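Equipment notebook, manipulation bench
January, entry begun 9:40

Purpose of entry: to record the state of the purchasing plan for the second bench before the request goes to Kamala Warrier for signature. Figures for the first bench are in the previous notebook and are not repeated.

1. Arm

Two quotations are in hand, from Vundbridge and from Kurian. The Vundbridge quotation includes the controller, the base plate and a 36-month service agreement. The Kurian quotation is lower but prices the controller separately, and the service agreement runs for one year with renewal at the rate then in force. Once the controller is added the difference is small, and the Kurian arm would require a second set of spare cables that could not be shared with the existing bench.

The preference of the bench group is Vundbridge. Kurian has been asked to requote with the controller included. No reply as of this entry. If nothing is received by the end of the month the request will go forward on the Vundbridge figure.

2. Gripper and fingers

The gripper is to be ordered with the arm. Fingers are to be ordered separately from Rotell, six pairs, in the narrow pattern. The wide pattern was considered and set aside. It does not clear a neighboring block when pieces stand close together, and the sorting work depends on close groups. Rotell quotes a lead time of 3 weeks for the narrow pattern and holds the wide pattern in stock. The lead time should be entered in the schedule now, as it was overlooked last year.

3. Work surface

Pegboard panels, blue, to match the first bench. The finish should match so that recordings from both benches can be used together. Bedulano supplies the panels singly or by the carton. The carton price is better, but storage is limited and the request is for single panels only. Fixing screws are in the drawer and need not be bought.

One maple board for the second bench. The wood shop can make it up from planks; the charge would be internal and should appear under materials, not equipment. Kamala has asked that the two boards be the same thickness. To be measured before the work order is written.

4. Blocks

The present shapes are to be kept: star, heart, cylinder, hexagonal prism and the pointed blocks. Textured surface in all cases. A smooth set was offered at a lower price and declined – the group does not wish to introduce a second surface at the same time as a second arm. Colors as at present. Bedulano lists a full case at 98 dollars, and one case is requested.

A tray with a lid should be added to the same order. Loose blocks are at present kept in a shipping carton under the bench.

11:15. Layout on the first bench, for reference when placing the board and arm base on the second:

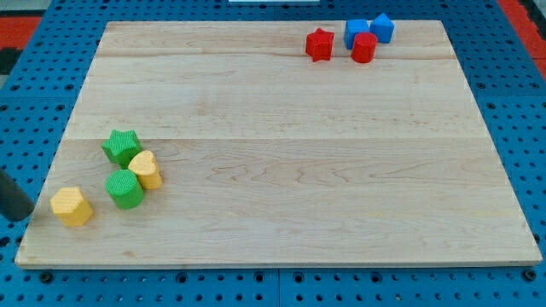 Sorting layout on the maple board: red and blue toward the far edge, green and yellow at front left.

Points for the second bench arising from this layout:

The open area between the two groups should be retained. A smaller board would save a little on the wood shop charge but would bring the groups closer together, and the request should state the full size.

The arm base position must be settled before the base plate is drilled. Vundbridge will drill to a supplied drawing at no charge if the drawing arrives with the order; afterward it is charged as a modification.

5. Open items

Requote from Kurian, controller included.
Board thickness, first bench.
Base plate drawing, to accompany the order.
Budget code for the wood shop charge – Kamala to confirm.
Whether the service agreement may be paid in one sum or must be divided by budget year. Accounts office to be asked in writing.

Entry closed 12:05. Quotations filed in the front pocket of this notebook.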